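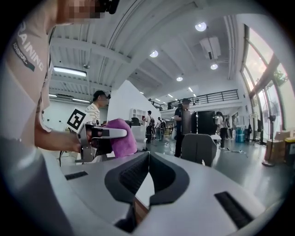
Purple cloth, crumpled and held, main room, white partition behind.

Hilteo Surface Care Study
Progress report to Norneck, second period
15 February 2018
Prepared by Kenta Shibata

Where we stand

You asked for a shorter report than the last one and for a plain statement of whether the work is worth continuing. I can manage the first. On the second I am less sure than the application was, and I would sooner say so now than in the final report.

The application claimed that one kind of cloth and one written routine could replace the mixture of sponges, sprays and paper now used on bathroom furniture at Hilteo. The cloth has arrived, the routine has been written and people have been working with both. None of that tells us the claim is right. Most of what I have to show so far is that cloths can be picked up and put to furniture, which I don't think was ever in doubt.

Money

Spending in the period came to £1,166. The larger part went on cloths and on the freight from Skadex, which was dearer than the quotation had led us to expect. I have queried it. The remainder was laundry, labels and a replacement hinge for one of the vanity doors. The hinge was not in the budget and I have put it under repairs, where you may wish to move it.

I have not charged anything against the line for outside testing. We have nothing fit to test yet.

The cloths

Skadex describe their cloth as suitable for all bathroom surfaces. I have asked twice what that covers and have been sent the same leaflet twice. It has a looped face, good for picking up dust and equally good at catching on things. Fluff has not been a problem. The stitched edges have held, though it is early days, and in my experience edges are where these cloths go first.

My main complaint is with folding. The routine says the cloth is to be folded into quarters and turned to a clean face for each part of the unit. People do this for the first few minutes. After that the cloth is taken up in a bunch, and there is no telling which face has touched what. If the routine depends on folding, and the folding doesn't last, then any result we get belongs to a bunched cloth and should be reported as such. I would like that agreed before anyone draws up a table.

The colour was chosen so that bathroom cloths would not end up in the kitchen. I have no objection to purple. I would only note that colour coding was credited in the application with cutting mix-ups, and we have no count of mix-ups from before, so there is nothing for it to be cut from.

The vanity unit

Most of the work has been done on the brown wooden unit with the white top, supplied through Timmermans. It is a fair choice in one respect: it has nearly everything that makes bathroom furniture tiresome to clean. The drawer front is easy. The doors are raised panel, and dust settles along the mouldings where a flat cloth rides straight over it.
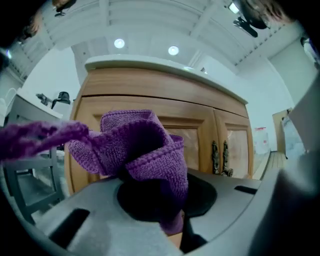 The handles are worse. They are dark metal and heavily ornamented, and they hang close together where the doors meet, so that wiping one usually means knocking the other. The first draft of the routine gave them a single line, "wipe handles". I have struck that out and put in a separate step, to be done with a corner of the cloth drawn behind the handle and pulled through. It takes longer. Whether it gets them any cleaner I can't say, as we have not agreed what a clean handle looks like, and opinions in the room differ more than I had thought possible.

The white top raises the opposite problem. It shows everything, and so it gets most of the attention. People go back to the countertop again and again and leave the doors. A unit with a gleaming top and dusty panels gets called finished. I have seen this in both sessions held since the January report, and the wording of the routine did not prevent it. The new version puts the doors first.

I should also mention the lights. The recessed ceiling lights give a strong reflection on the floor in front of the unit, and they do the same to any pale surface at the wrong angle. Two of us looked at one patch of countertop and disagreed over whether it was a smear or the lamp. Future inspections will be made from one marked spot, with the observer standing. It is a crude fix but it costs a strip of tape.

Underneath and round the legs

The unit stands on short legs. Timmermans present this as an advantage for cleaning. It does mean the floor beneath can be reached, and it also means that the floor beneath gets dirty. The present routine stops at the bottom of the doors and says nothing about the legs, the gap or the floor in front. I think this is an oversight and not a decision. 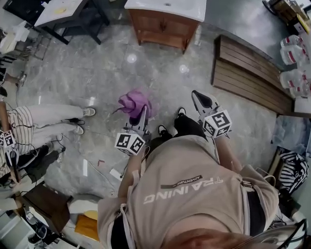

Cloth just clear of the floor, with the vanity beyond and the slatted bench to the right.

My difficulty is with what happens when a cloth goes low. Once it has been at floor height it should not go back to the countertop, and I have no confidence that the routine as written stops it. One cloth for everything was the selling point. If we need one for the top and doors and another for the legs and floor, the saving set out in the application shrinks and ought to be worked out again. I have not done this yet and would rather not guess.

The floor is grey and marbled and hides dust very well. That is pleasant to live with and no help at all in judging a result.

The bench is not part of the study. It should be, in my view. Slats are a proper test of a cloth, far more so than a drawer front, and the bench is already there. Adding it would need your approval, but no money.

What has slipped

The comparison with the old sponges has not begun. It was promised for this period. The routine kept changing, and it seemed pointless to compare sponges with something we rewrote after each session. You could fairly reply that we should have fixed the routine sooner. It is now fixed for five weeks, and I have asked that no one improve it in that time.

The wash log is incomplete. Cloths were laundered without being entered, so we can't give the number of washes for any single cloth. I have started the log afresh with labelled cloths only, and the unlabelled ones have been taken out of the study. They are still perfectly good cloths and will be used elsewhere in the building.

Comments from those doing the wiping have been kind. I set little store by this. They were asked in front of the person who wrote the routine. Next time they will be given a sheet to fill in alone.

Requests to Norneck

Please confirm that the bench may be added.

Please confirm whether the floor in front of the unit counts as part of the unit. The grant letter can be read either way.

Please hold the second payment until the sponge comparison has been done. I realise this is an odd thing for a grant holder to ask. The remaining balance covers laundry and cloths until then, and I would find it easier to give you an unwelcome answer with the money still on your side.

The wash log and the revised routine will follow separately, once the page numbers have been put right.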